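Highway Perception Project – Equipment Planning Report
Group 8, Department of Vehicle Systems, Harnow
6 October 2019

1. Purpose of this report

Our group is putting together a lane keeping and following-distance system for the department's test car. This report covers what we plan to buy, what we plan to borrow and what we left out. The software is described in a separate report. The budget comes to 800 dollars, paid in two parts: 400 from the department and 400 from the Lelness student fund. The two parts have to be accounted for separately, so each item below is listed under one of them.

2. What the system has to see

Before choosing parts we made a list of what the car meets on an ordinary highway drive. The system needs to find broken lane lines, solid edge lines and the barriers on both sides. It also needs to find vehicles ahead in more than one lane, and it should not treat traffic on the other side of the median as a hazard. Trailers were added to the list after a discussion in July. A low flat trailer does not look much like a car from behind, and the detector we started from was trained mostly on cars and trucks.
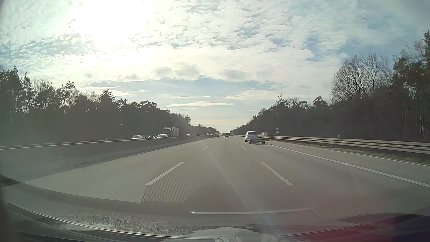 Figure 1. Highway view through the windshield, with an SUV towing a low trailer in the right lane.

Two things in Figure 1 affected the budget. One is the sun, which washes out the upper left of the sky. The other is the reflections on the glass. They lie over the lower part of the road, where the nearest lane markings are, and a better camera alone will not remove them.

3. Department fund (400)

Camera. We compared two models from Zaugg. The cheaper one has a fixed lens and a narrower brightness range. The other costs 95 more and handles bright sky and shaded road in the same exposure much better, according to its data sheet. We chose the second one. The price is 265 with the lens.

Mount. The bracket has to hold the camera close to the glass and keep it from shaking. A metal bracket is 48. We had planned to print one in plastic, but the workshop advised against leaving printed parts on a dashboard in summer.

Cables and connectors. 37, including one spare camera cable.

This leaves 50 in the department fund, which we want to keep for shipping and small parts.

4. Student fund (400)

Computer. The board we want is sold by Hoturham and costs 310 with its case and fan. A smaller board would save 120, but it ran our detector too slowly in the bench test – we got four images per second and need at least ten.

Storage. One solid state drive, 62. Recordings will be copied to the department server after each drive, so one drive is enough.

Filter and hood. A polarizing filter and a black cloth hood, 28 for both. The hood goes around the lens and up to the windshield.

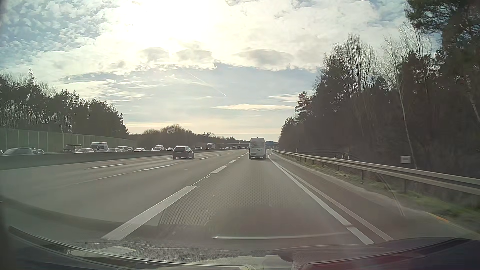

The hood is the cheapest item in the plan and we would like to order it first. If it does not help enough with the reflections, we will move the camera higher on the glass before spending anything else.

5. Items not included

Radar. A unit with usable documentation costs more than both funds together. The department has one that we can borrow for two weeks in the spring, so distance measurement will come from the camera alone until then.

Second camera. Stereo would help with distance, but it would also mean a larger computer and a calibration setup. We dropped it.

6. Ordering

The camera has the longest delivery time, five weeks, and should be ordered together with the hood. The bracket can wait until we have measured the camera housing. Both order forms are filled in and need the supervisor's signature.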